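Why Does Stuff Pile Up on Shelves?

Go and find a shelf in your home. Any shelf will do. I'll wait.

Was it tidy? Of course it wasn't. Shelves are where things go when a person has decided to deal with them later, and later is a very long way off.

People who study clutter (yes, it's a job, and no, their own desks are not neat) call a low, easy-to-reach shelf a "landing spot." You walk in the door holding a water bottle, a paper cup and a bag. You need your hands back. The shelf is right there, so down it all goes. It takes you three seconds and you don't remember doing it.

Leanne Greenwood teaches fourth grade at Redgate, and one July her summer club kept a list of everything left on the shelves in the hallway. They wrote down 460 items. Of those, 41 were water bottles. One was half a sandwich, which we won't discuss.

The club noticed something odd. An empty shelf could stay empty for days. But as soon as one cup appeared, more things turned up to keep it company. Your brain sees a cup on a shelf and thinks, "Ah, this is where cups live now." Brains are clever, but they are also lazy, and they love to copy.

So how do you clear a shelf without spending your whole life on it? Start at the bottom. Small things roll to the back of a low cubby and stay there until somebody moves house.

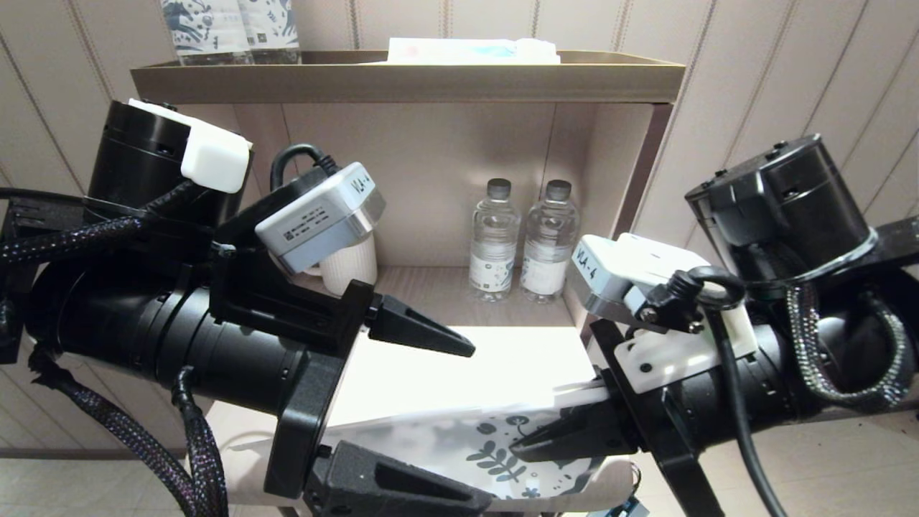 Next, get a bag with a wide top and keep it close to the shelf. A cloth one is good because it sits low and doesn't mind being poked. Bottles go in first, standing up if they'll let you. Anything in a packet goes on top, where it won't get squashed. Paper cups get checked for leftover juice before they go anywhere near the bag. Tài Tạ, age nine, skipped this step and would like you to learn from him.

Then carry the bag to wherever the things really belong, and empty it. Do not put the bag on the shelf. I can't believe I have to write that down, but I did it myself this morning.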